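How to Run a Hand-Held Gripper Demo at an Open Day

Posted 31 May 2026 by Hryhorii Nechyporuk

Visitors to a robotics open day usually want to try something themselves. At Vernora we let them use a pair of hand-held grippers at a table, and it has become the station with the longest line. These are the steps we follow.

Step 1. Set up the table

Use a table that people can reach without leaning. Put a plain white board on top so small objects are easy to see, and leave enough room for both grippers to move. Run the cables down toward the operator's side. We hang black curtains on both sides of the station to keep the background quiet.

Step 2. Pick the objects

Choose things that are light and have different shapes. A small cup, a little figurine and a comb are enough for a first turn. Skip anything made of glass. Keep a second set in a box under the sign-in desk — small things walk off at open days.

Step 3. Show it once, slowly

Stand at the near side of the table with one gripper in each hand. Close the right one on the end of a long object and keep the left one open, ready to help. Talk while you do it, but only about what your hands are doing. Questions about motors and software can wait until the visitor has had a turn.

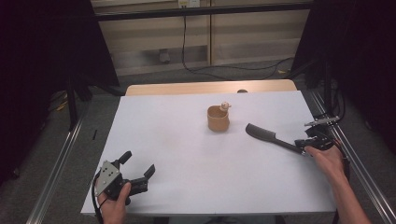
How long should each visitor get?

Plan on 90 seconds of practice and then one task of the visitor's choice. If there is no line, let them stay longer.

Step 4. Hand over the grippers

Help the visitor get a thumb and fingers around each handle before they lift anything. Ask them to open and close both grippers 4 times over the empty part of the board. Most people squeeze too hard at first. Tell them to slow down and watch the tips, since the tips are farther out than they expect.

Children under the age limit on your sign can stand next to a parent and hold one gripper.

Step 5. Give a simple task

Start with one hand. Ask the visitor to lift the figurine out of its container and set it down on the board. Flat objects are harder, so save those for people who want a second try. At the Perkley open day last October we had more than 300 visitors, and the flat objects slowed everything down until we moved them to the end.
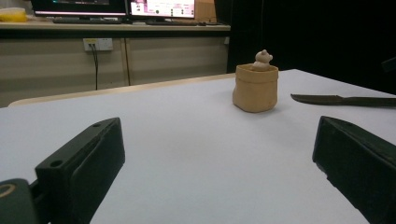 View from the gripper, with the bear-like figurine in its container.

Step 6. Reset between turns

Put everything back where it started and check that the cables are not twisted. Wipe the handles. If a gripper feels stiff, swap it out and look at it after closing.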